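Joining two cream tables into one work surface, how do you deal with the seam?

Home > Workspaces > Desks and Tables

tallowpine
Original poster

Ok so I've been lurking for a while and finally have something to ask. We have a room at work that needs one big surface and we didn't have the budget for one big anything. What we ended up with is two Lomberg tops in the pale cream color, pushed long side to long side, so the join runs straight across from left to right when you're standing at the front. I love the color, it makes the whole room feel brighter, and the floor in there is dark so it really needed it.

My question is the seam. Right now the two panels just butt up against each other with nothing in between. Crumbs get in there. Pens stop on it. I'm scared of the day somebody knocks over a drink, which at the rate we leave glasses lying around is going to be soon.

Options I've come up with so far:

1. Leave it alone and live with it.

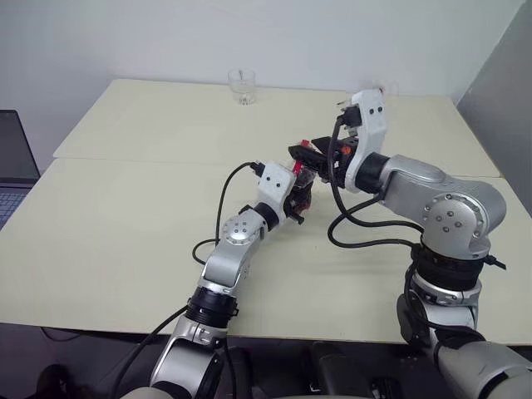

2. Clamp the two tops together from underneath and run a thin bead of clear or cream caulk along the join.

3. Cover the whole thing with a desk mat. I found a Buvmont one that would be long enough but it's gray and I'd lose the color I like so much.

What would you do?

grannysmithereens
Reply

Number 1! It looks fine! I can see the line in your picture but it's dead straight and it's up toward the back part of the table, so who cares. I had a dining table with a leaf in it for years and you stop noticing in a week.

Also move the water glass lol. It's on the far side of the seam with a straw or a stirrer or something in it, just waiting.

tallowpine
Original poster

Ha, yes, the glass. Somebody's always got one on there. It only has a little in it at least!

dovetail_dan_not
Reply

Going to disagree with granny. Straight today doesn't mean straight in June when the room warms up and people have been leaning on the front half for months. Two separate tops on two separate sets of legs will wander. You get a lip, then you get stuff catching on the lip, and you've got cables lying right across the tabletop in that photo. Drag a bundle of those back and forth over a raised edge and see how long the jackets last.

Flat mending plates underneath, 6 of them, spaced evenly. Short screws!! Check how thick the top is before you buy them. Then caulk if you still want to.

grannysmithereens
Reply

Or they could just push the tables back together once in a while? It takes ten seconds.

dovetail_dan_not
Reply

Sure, and then you do it again, and again. I've done the ten seconds thing. I'd sooner spend one afternoon on my back with a screwdriver and be finished with it.

quietmodem
Reply

I'm with Dan on the plates and against everybody on the caulk. We caulked a join like this in our sewing room, on white tops (Moulin, the cheaper line), and it looked gorgeous right up until it went a sort of dirty yellow. Lint sticks to it. Pencil dust sticks to it. Getting it back out was a miserable weekend with a plastic scraper and I still left a scratch.

What I'd try is a strip of thin furniture tape on the underside only, just to catch drips before they get to the floor, and nothing on top. If the plates pull the panels tight the gap pretty much closes up.

tallowpine
Original poster

Oh, I hadn't thought about yellowing. Cream might hide it better than white? Or worse, maybe, because it would be a different cream.

quietmodem
Reply

Worse. Trust me. Two creams that almost match will bug you more than a gap.

rubberfeet
Reply

Is there a reason you can't get one big top? I know you said budget but I got a Riso slab secondhand, 8 feet long, from an office that was moving out. Took two of us and a borrowed van. There's loads of them around if you keep looking.

tallowpine
Original poster

I looked! The only new one that was deep enough was 1490 plus delivery and it wouldn't have made the turn at the top of our stairs anyway. Two smaller ones went up no problem.

rubberfeet
Reply

Yeah ok, stairs win. Plates then.

dovetail_dan_not
Reply

One more thing on the plates. Before you tighten anything, put a long level across the seam in three or four places and shim whichever legs are low. If you screw it together while one side is sitting high you lock the lip in forever. And do the cables while you're under there, a couple of stick-on clips at the back edge would get some of that off the surface.

grannysmithereens
Reply

Fine, you've worn me down on the plates. I still say no caulk and absolutely no gray mat. The cream is the nicest thing about it!

tallowpine
Original poster

Ok! Plates, shims, tape underneath, no caulk, no mat. I've put in an order for a pack of 7 because they didn't sell them in sixes, so there's a spare for when I drop one behind the radiator. Will the stick-on clips hold on the underside of a Lomberg, does anybody know? The bottom is a bit rougher than the top.

quietmodem
Reply

Wipe it with rubbing alcohol first and let it dry properly. Mine fell off twice until I did that. Otherwise get the screw-in kind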